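# Styropor-Sammlung in Vamitz geht in die zweite Runde

Vamitz, Donnerstag, 1. Februar - Der Recyclinghof Vamitz nimmt ab sofort wieder weiße Formteile aus Styropor an. Gemeint sind die Einsätze, mit denen Geräte und Möbel im Karton gepolstert werden. Die Abgabe ist für Privathaushalte kostenlos, Gewerbebetriebe melden sich vorher im Büro an.

Eine erste Sammlung hatte es im Juli gegeben. Damals kamen nach Angaben des Hofs fast 3000 Formteile zusammen, deutlich mehr als erwartet. Der Container war schon am zweiten Tag voll, einige Anlieferer mussten wieder nach Hause fahren. Diesmal stehen 2 Container bereit, einer direkt an der Einfahrt und einer hinter der Waage.

"Das Material wiegt kaum etwas, nimmt aber enorm viel Platz weg", sagt Ourania Giannakopoulos, die die Sammlung leitet. Viele Haushalte bewahrten die Einsätze jahrelang im Keller auf, falls ein Gerät einmal zurückgeschickt werden müsse. Am Ende lande dann doch alles in der Restmülltonne.

Angenommen wird nur sauberes, weißes Material. Klebeband, Folien und Pappreste müssen vorher entfernt werden. Zerbrechen sollte man die Teile nicht, auch große Stücke mit Stufen und Rillen können ganz abgegeben werden. 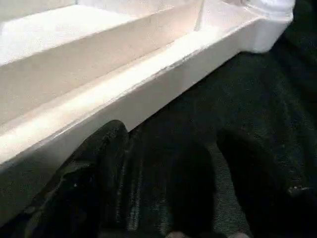
Nicht in die Container gehören Dämmplatten vom Bau, farbige Verpackungschips und Schalen für Lebensmittel. Für Dämmplatten gilt weiterhin die getrennte Annahme auf dem Bauhof, sie kostet Gebühren.

Das gesammelte Styropor geht an die Firma Groen in Bradport. Dort wird es gemahlen und zu Blöcken gepresst, die anschließend in die Produktion neuer Formteile gehen. Einzelne Stücke dürfen höchstens 90 Zentimeter lang sein, längere bitte beim Personal an der Waage abgeben.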